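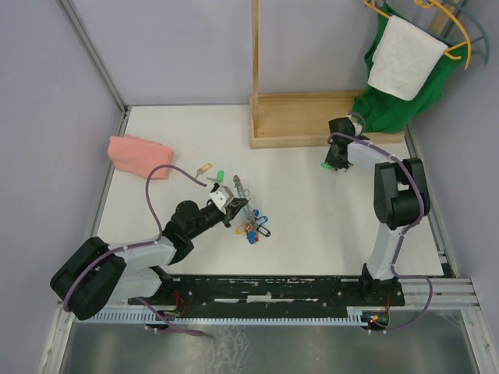 How to audit and relabel a building's keys

Written by Deepak Tripathi. Last revised in July.

This guide covers a full key audit for a small or medium site with mechanical locks: offices, workshops, a block of flats, a village hall. The worked figures come from Wevolport House in Jindville, a three-storey office building with 37 lockable doors and 177 keys at the start of the audit. Electronic fobs and cards are outside its scope.

What you need

A floor plan showing every door, cupboard and gate
A spreadsheet or a bound register
Plain key tags, metal or hard plastic
A fine permanent marker or a set of number punches
Small resealable bags
A lockable key cabinet with numbered hooks
A light-coloured table with good overhead light

Step 1. Number the locks first

Start with the locks and leave the keys alone. Walk the building with the floor plan and give each lock a number, beginning at the main entrance and working clockwise on each floor. Use the floor as the first digit: ground floor locks start at 001, first floor at 101, second floor at 201. Leave gaps of five between departments.

Include padlocks, meter cupboards, window locks, filing cabinets and the loft hatch. Record the make and any number stamped on the face of the cylinder. Cabinet locks often carry a short code from which a replacement key can be ordered, provided it is still legible.

Doors that have two locks get two numbers. Do not use suffixes such as 104A and 104B; they get dropped when people write things down in a hurry.

Step 2. Call in the keys

Give notice in writing, with a date and a place for handing in. One week is enough for most sites. Ask people to hand in everything they hold, including keys they cannot identify. Record each key against the person's name as it arrives and bag it separately.

People who need daily access should keep one working key. Write down the code on the bow before they leave the desk.

Step 3. Sort by blank

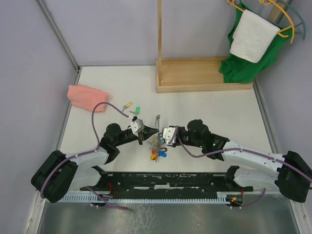 Keys on a white tabletop.

Take all keys off their rings. Divide them by type before looking at any individual key:

Cylinder keys – flat blade, cuts along one edge
Dimple keys – flat blade, drilled pits on the faces
Lever keys – round shank, square bit at the end
Cabinet and padlock keys – short, often with a stamped code

Within each type, sort by the profile of the blade as seen from the tip. Two keys with different profiles will not enter the same lock, and this alone cuts the testing by more than half. At Wevolport House it produced 14 piles.

Next, compare cuts. Hold two keys back to back with the shoulders aligned and look at them against the light. If the edges match along the whole length, treat them as duplicates and test only one. Worn keys can mislead here. Where there is doubt, keep them apart and test both.

Step 4. Test against the locks

Take one key from each matched group to the doors. Insert it fully, turn it both ways and check that the bolt moves. A key that enters but does not turn is not a match, however close it feels. Never force it. If the blade drags, apply a little dry graphite to the key and try again; oil collects dust inside a cylinder.

Record the result at the door. The useful columns are:

Lock number
Key type
Stamped code, if any
Number of copies held
Opens other locks (yes or no, with numbers)
Remarks

The fifth column matters on sites with a master system. If one key opens more than one lock and no master system is documented, either the locks were bought as a keyed-alike set or a cylinder is badly worn. Ask a locksmith to look at it.

Step 5. Assign key codes

The code on the tag must not be the lock number or the room name. A lost key marked 'Accounts' is an invitation. Use an unrelated number and keep the list that connects the two in a separate place from the cabinet. Wevolport House uses four-digit codes taken from a random list, so the plant room key might be 2713 and the key to the next door along 0345.

Add a copy number after a stroke: 2713/1, 2713/2 and so on. Copy 1 stays in the cabinet permanently.

Stamp or write the code on the tag. Do not stamp the key itself unless the bow is thick enough to take it; thin bows bend.

Step 6. Deal with what is left

Expect a remainder. At Wevolport House 29 keys fitted nothing. Check them against these possibilities before disposal:

Locks missed on the floor plan
Outbuildings, gates and bin stores
Furniture moved to another site
Radiator, window and alarm panel keys
Cash boxes and safes in storage

Keep unidentified keys in a sealed bag marked with the month for one year. After that, cut the blades and put them in with scrap metal.

Step 7. Issue and sign

Reissue keys against a signature. The form needs the key code, the copy number, the holder's name, the date issued and a space for the date returned. Two lines of terms are sufficient: the key may not be copied or lent, and a loss must be reported the same day.

Check the cabinet against the register once a month and the issued keys once a year. When a key is reported lost, decide within one working day whether to change the cylinder, and enter the decision in the remarks column whichever way it goes.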